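4.2 Head and wrist views in the bag task

The second comparison concerns the cameras. In Section 4.1 both controllers used all views, and the only difference was how the two arms were synchronized. In this section the controller is fixed (Fenum, with the settings from the July runs) and we change which views it receives. Three conditions were tested: head view only, wrist views only, and head plus wrist.

The task involves two arms and a clear plastic bag with a piece of bread in it. Both grippers have to take hold of the bag near the middle of the table. We picked this task from the Seltstead set because it gave the most trouble in early trials. Clear film has few stable edges, and the bag changes shape whenever a finger touches it. Other items stay at the far side of the table during a run, including a lavender bowl and a clear container of small colored pieces. Their positions are not given to the controller.

Training used 2756 demonstrations, all collected by teleoperation on the same pair of arms. A further 121 were held out to choose checkpoints. The same gripper fingers were used in every condition, so differences in finger wear should affect all of them alike.
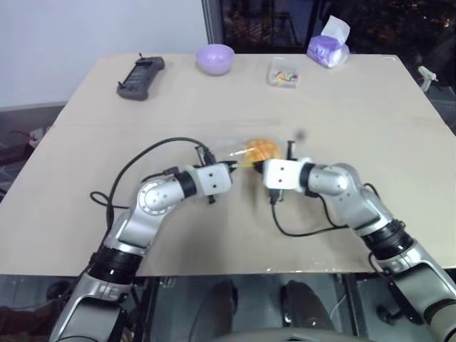
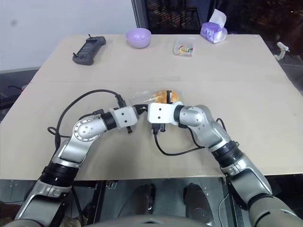
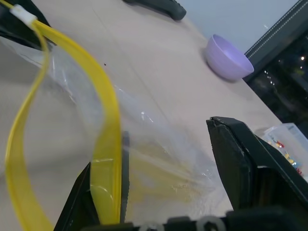 Figure 6. Camera views in the bag task. First and second: head view, with the two white grippers almost face to face at the bag. Third: wrist view, with the fingers open and the yellow zipper strip of a clear bag in sight.

The head view gives the position of both grippers at once, which the controller needs for the last few centimeters of the approach. Its weak point is the contact itself. When the grippers come together, the gap between them is narrow and the housings take up much of the area of interest. The wrist view has the opposite problem. It resolves creases in the film and the line of the zipper strip well, but the other arm may be out of sight.

With the head view alone, the most common fault was closing on the bread along with the film. With the wrist views alone, the arms tended to arrive at different heights, and one would wait for the other until the run timed out. The combined condition had fewer faults of both kinds. Its cost is a longer control cycle, which we did not try to shorten.

We also repeated the combined condition with the Barredo gripper controller in place of the Westov one. Results are given in Table 3.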